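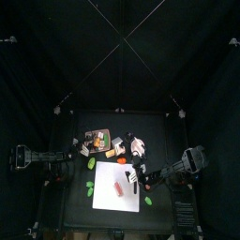 Moving our audit logs off Gendau

I spent most of May moving the audit logs at Starthorpe from Gendau to Fivico. A few people asked for notes, so these are the notes. They cover log collection and retention only. Single sign-on and device management were left as they were.

Starting point: 800 user accounts, three office sites, and a mix of hosted mail, file storage and a ticket system. Each of these writes its own audit trail in its own format. Gendau pulled them in by polling every 15 minutes and kept them for 90 days. The 90 days was a plan limit. Our contracts now ask for a full year, and the next plan up priced retention by the seat, including disabled seats.

Fivico charges by volume stored. I exported a month of raw events before signing anything and measured it compressed. If you are comparing the two pricing models, do this first. The sales calculator assumes an event size that was well under ours, mainly due to the file storage logs, which repeat the full folder path and the full sharing list on every read event.

Collection

Fivico can receive events by push or fetch them through a connector. The mail and ticket connectors worked with default settings once the service account had read access to the audit scope. The file storage connector did not. It requests pages of 3000 records, and the storage service returns a smaller page without an error when the response would be too large. The connector reads a short page as the end of the data and stops. You get no warning, and the status light in the console stays green.

I found it by comparing daily counts on both sides. On one test day the source had 1626 more events than Fivico did. Lowering the page size to 500 fixed it. The setting is under Advanced, it is called "batch hint", and it needs a connector restart to take effect. The save button doesn't tell you that.

Time stamps

Gendau converted everything to UTC on arrival. Fivico keeps the original string and adds a parsed field next to it. The ticket system writes local time with no offset, so the parsed field was wrong for two of the three sites. There is a per-source time zone setting but no per-site one. I split the ticket source into three sources with the same credentials and a site filter on each. It is ugly and it works. Alerts must use the parsed field. The default rule templates use the original string, so every template we kept had to be edited.

Alert rules

We had 64 rules in Gendau. There is no import path. I went through the list by hand and dropped any rule that had not fired in a year and was not named in a contract. That left 22. Rules for impossible travel and bulk download were rewritten from scratch, as Fivico evaluates over a sliding window and Gendau used fixed hourly buckets. Expect more hits on bulk download for the first week. I raised the threshold once and have left it alone.

Access

Only the security group can search raw events. Help desk staff get a saved view with mailbox subjects and file names masked. Masking happens at query time, so anyone who can edit the view can remove it. I put view editing behind the same approval step we use for admin roles in Shemweta, and changes to views are themselves logged to a separate store.

Old data

Gendau's export comes as one archive per day per source, in JSON lines. I did not load it into Fivico. It sits in cold storage with a checksum file and a one-page note on the field names. Searching it means unpacking it, which I have done once so far and it took most of a morning.

Still open: the mail connector drops its token after a password rotation on the service account and has to be reauthorized by hand. I have a ticket in with Fivico. Until that is sorted, there is a daily check at 7:30 that compares counts per source and sends a message if any of them is zero.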